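# How to Chart a Defense From the Stands

Charting a football game means writing down what the defense does on every snap. You need a clipboard, two pencils and a seat high enough to see both safeties. Press box level is best, but the top row behind the 50 works fine at most high school fields.

Start with the columns. I use down and distance, hash, front, coverage shell, number of rushers and result. Leave a wide column at the end for notes. 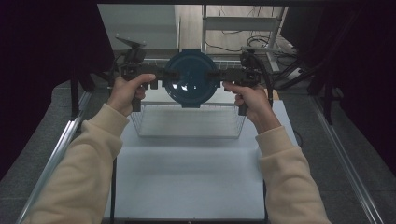

*Both hands on the grips.*

Before the snap, look deep first. Two high safeties or one is the easiest thing to record, and it is gone a second after the ball moves. Then come down to the front and write 4-2, 3-4 or whatever you see. Don't try to name the coverage yet.

After the snap, count rushers. Anything over four gets a circle. If a lineman drops, mark a D next to the number and work out the rest on film.
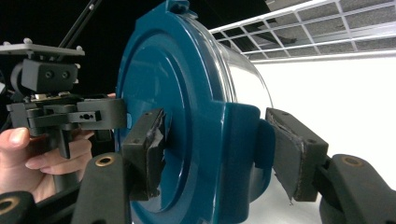 ONDITZ, Sep 12, 2024

The chart from the Cokmont game is a good one to practice on. Cokmont showed two safeties on nearly every first down, then rolled one toward the line late. If you only wrote down what you saw at the huddle break, you missed it. Write the shell twice – once before the snap, once after – with a slash between them.

Emil Widmer, who charted for Macaraeg for 7 seasons, keeps a separate sheet for third down. His full set covers 1,398 snaps, and he sorts it by distance before anything else. Third and 2 tells you who the defense trusts up front. Third and long tells you whether it likes to blitz.

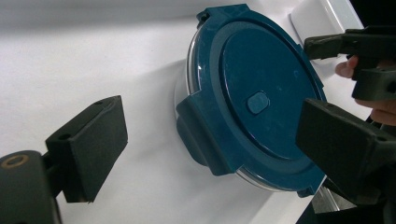

Once the game is over, copy the chart into a spreadsheet the same night, while you can still read your own writing. One row per snap. Keep the result column to plain yardage so it will sort, and put sacks and penalties in the notes.

Then check it against film if you have it. Expect to fix the coverage column most. Fronts are usually right, apart from goal line, where everybody is bunched up and the numbers are hard to read. Save the corrected file under a new name and hang on to the paper copy until June.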